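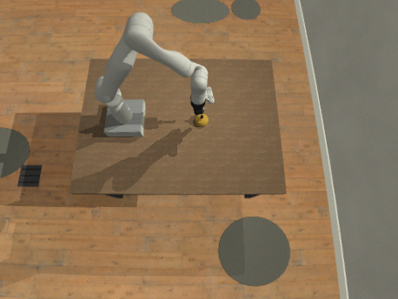 1 Mar 2020
By the Kireo Safety Office

Kireo is an independent test group for robot arms that work on tables and benches. Our clients send us the control software they plan to use, and we run it in simulation before it is allowed to move a real machine. Most of that work is plain to look at: a white arm on a brown tabletop, a black gripper pointed straight down, and a small yellow object under the jaws. The short distance between the gripper and the object is the part of the task that receives the most attention from our staff, and it is the part in which our best-known failure took place.

Our Background

Kireo began as the safety section of Furiten, a maker of packing equipment, and became a separate company in order to report on its findings without regard to sales. We have 50 employees at one site. The laboratory has four test cells, and each is matched by a simulated version that is kept under the same change rules as the hardware.

The April Fault

In April of our second year, an arm in the Costa cell drove its gripper into the table during a routine pick. The motion had passed 860 simulated trials without a single recorded contact with the tabletop. On the real machine it failed on the first day. The gripper was bent, the wrist joint was damaged, and a technician who was standing outside the marked area was struck on the sleeve by a piece of broken plastic. The technician was not hurt. The cell was closed the same afternoon.

The review found two causes. The first was an error in the height of the table. The simulated table had been entered slightly lower than the real one, and the arm was therefore told to travel farther down than it safely could. The second cause was more serious. The contact alarm had been turned off in the simulation during an earlier speed test, and it had not been turned back on. Of the 860 trials, 451 would have raised the alarm once the table height was corrected. The record showed a clean result for all of them.

The review also found that two engineers had noticed the height difference and had discussed it informally. At that time Kireo had no form on which to report a concern of that kind, and the matter was not passed on. The company accepts that this was a failure of management.

What We Changed

All simulated cells are now measured against the real cell before each project begins, and the measurements are signed by a person who did not build the model. Alarm settings are stored with every trial. A trial run with any alarm disabled is marked void and may not be counted toward approval.

The first descent on real hardware is made at reduced speed with the cell empty of people and the gate locked. Any employee may stop a test without giving a reason at the time.

These rules are kept in a working system named Prurkier, which was written by our own staff after the review. Clients receive a full copy of the Prurkier record with their final report, including void trials and stopped tests.

Working With Us

Kireo accepts projects from manufacturers, schools and public laboratories. New clients are given the complete April review at the first meeting and are asked to read it before a contract is signed. Requests to visit the test cells should be made in writing to the Safety Office.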